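Tapley Bond Ladder Workbook
From Irnus, for self-directed fixed income investors

If you've ever tried to keep track of a handful of bonds with a spreadsheet and a pile of term sheets, you'll know how quickly it gets away from you. Coupons land in different months, one issue is callable, another resets its rate every quarter, and the yield you wrote down when you bought isn't the yield you'd get today. Tapley puts the whole ladder in one place, and we've had a great time building it!

Tapley is a desktop program for people who hold their own bonds, debentures and short-dated notes. You enter each holding once, from the contract note, and the program lays out every payment through to maturity. There's no link to your broker and it doesn't place trades. It's a workbook in the old sense of the word, a place to do the working.

What it handles
Fixed-rate bonds, floating-rate notes, zero-coupon notes, commercial paper and term deposits. Callable and puttable issues are covered too, with yield to worst shown beside yield to maturity. Amortising notes came in with the current release (plenty of you wrote in asking, and we're delighted to have them working). Convertibles are still on the list.

Day count is set for each holding, with 7 conventions built in. You can override the ex-interest date as well, a small thing that makes a surprising difference if you've bought on the secondary market just before a coupon.
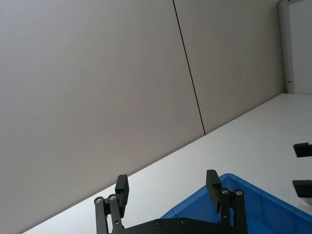 The ladder view is our favourite part. Each rung is a maturity year, and you can drag the reinvestment rate up or down to see what happens to your income when the short end rolls over. Try it with a floater in the mix and watch the later rungs move. It's oddly addictive.

Sestari edition
The Sestari edition adds a curve module. Type in a few yields from whatever source you use and it fits a smooth curve, then shows the spread of each holding over it. We use it for comparing a new issue against older paper from the same borrower, where a quarter of a per cent can be hiding in plain sight. It also gives modified duration and convexity for the whole portfolio.

Specifications
Holdings per workbook: 132 (standard), unlimited (Sestari)
Portfolios per workbook: 3 (standard), unlimited (Sestari)
Currencies: one per portfolio
Export: CSV and PDF
Sample holdings included: 58
Internet connection: needed for activation only

The sample holdings are made up for practice, so don't go looking for them on an exchange. Bavville Water is a good one to start with, as it has a call schedule and a step-up coupon.

Licence and updates
One licence covers one household, on as many computers as you like. Updates within the same version are free, and files from the previous version open without converting. The printed manual is sold separately and runs through a full ladder from first purchase to final redemption.

Tapley is a calculation tool and doesn't give financial advice. Check payment dates and amounts against the issuer's documents before you rely on them.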